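Hand over hand in Plarcombe

The teaching room at Dandville's Plarcombe workshop has a herringbone floor, a radiator and two round laundry doors stacked one above the other. The woman who runs the sessions there has spent most of the spring being a robot's arms. "My mother tells people I'm in computing," she says. "I fold tea towels for a living."

She does the folding through Kimusix, the remote-control rig the firm uses. Her arms move, the robot's arms follow, and the joint angles are saved. A task needs 300 good runs before anyone bothers training on it. Loading the washer took 500, "mostly my fault, I kept closing the door on its fingers".
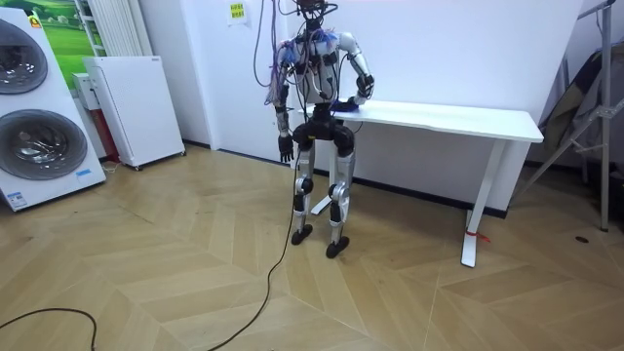
By hand or by remote

The older method is to take hold of the wrist and steer. She likes it for short moves, such as setting a hand down on a table corner, where she wants to feel how hard it presses. For anything longer she goes back to the rig. "You try leading a grown robot by the hand for an afternoon. It's like a wedding dance with someone's uncle."

The cables annoy her more than the robot does. They come down from overhead, and others go off across the floor, and she has learned to plan a reach with them in mind. Her bad habits get in as well. She hesitates before picking things up, and after more than 1000 recordings so does the robot. I asked if that could be trained out. "Of it, yes."

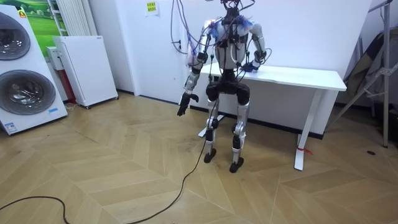 Tomaszewski thinks the hesitation should stay, and would sooner have a slow robot than one that grabs. She has heard this before, usually at 2 in the afternoon, when she wants her tea. "Fine," she says. "But then somebody else can do the socks."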